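Kakby Community Hall gets a soft new floor, one puzzle tile at a time

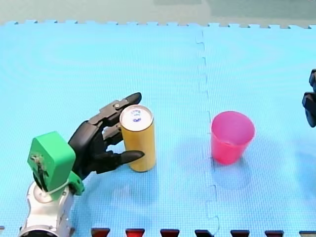 October 21, 2021

The toddler mornings at Kakby Community Hall have a new place to play, and the families who use it could hardly be happier. The small side room next to the coat racks reopened this month with interlocking foam mats from wall to wall on the play side, and it already feels like a different building in there.

Anyone who came to the hall last winter will remember the old setup: two thin rugs that slid every time a child ran across them, and a hard floor that was freezing by the middle of October. Parents sat on folded coats. One grandmother brought her own garden kneeler every single week (and was kind enough to lend it out).

Shiuli Saha, who runs the morning sessions, started asking for something better in the spring. She had seen puzzle-edged mats at her niece's school and loved that a damaged piece could be lifted out and replaced without touching the others. "You press the edges together with your foot and off you go," she said. "We had the first section down before the kettle boiled!"

The money came from a bake sale and a sponsored walk on the Bultholm trail, which between them raised 800 dollars. That paid for the mats, a new set of low shelves and a good supply of cleaning cloths, with 60 dollars left over for snacks. The walk drew a cheerful crowd in terrible weather, and Henk Kuipers finished it in rubber boots after his sneakers gave up at the creek.

Kuipers was also one of the people who laid the floor. Getting the pieces to meet neatly took more patience than he expected, especially along the wall with the radiator, where the room turns out of square. The tiles there had to be trimmed with a utility knife and a long steel ruler. He recommends leaving a small gap by the wall and letting the foam settle overnight before cutting anything, a lesson he learned on the very first tile. The spoiled one hasn't gone to waste. It's under the sand tray, catching spills.

The children found plenty to do with the floor straight away. On opening morning there was a long line of cars following the wiggly seams from one end to the other, and a serious argument over whether the seams were roads or rivers. Rivers won. Stacking games have been a big hit too, with empty food cans and plastic tubs brought from home, and a tower that comes down on foam makes a lot less noise than one that comes down on a bare floor. The people in the reading group next door have noticed the difference and sent over a very nice thank-you card.

Anyone donating cans is asked to rinse them, peel off loose labels and check for sharp rims. Tall ones are especially welcome, as there are plenty of short ones already. Please leave them in the crate by the kitchen door and not in the playroom itself.

A few house rules come with the new floor. Shoes come off at the door, for grown-ups as well, so bring warm socks. Strollers stay in the hallway. Paint and play dough are for the tables on the other side of the room. The mats get a wipe with mild soapy water after each session, and an extra pair of hands for that is always appreciated.

Esther Mosoti has been coming with her twin boys since the summer and says the change has made the mornings much easier on her knees. "I can get right down there with them now and stay down," she said. "Last week I built a whole farm. I think I enjoyed it more than they did."

The next job is the corner by the window. Saha would like a row of floor cushions and a basket of board books there, and Jahangir Munasinghe has offered to sew the cushion covers if someone can find sturdy cotton in a washable color. Fabric can be dropped off at the front desk during opening hours, marked with his name. Picture books in good shape are wanted as well, particularly anything with trucks, ducks or the moon.

Toddler mornings are open to children under four with an adult, and there's no need to sign up in advance. The door opens at 9:30 and tidying starts at 11:15, with coffee and tea in the kitchen the whole time. Questions about the sessions can go to Saha at the hall, extension 208.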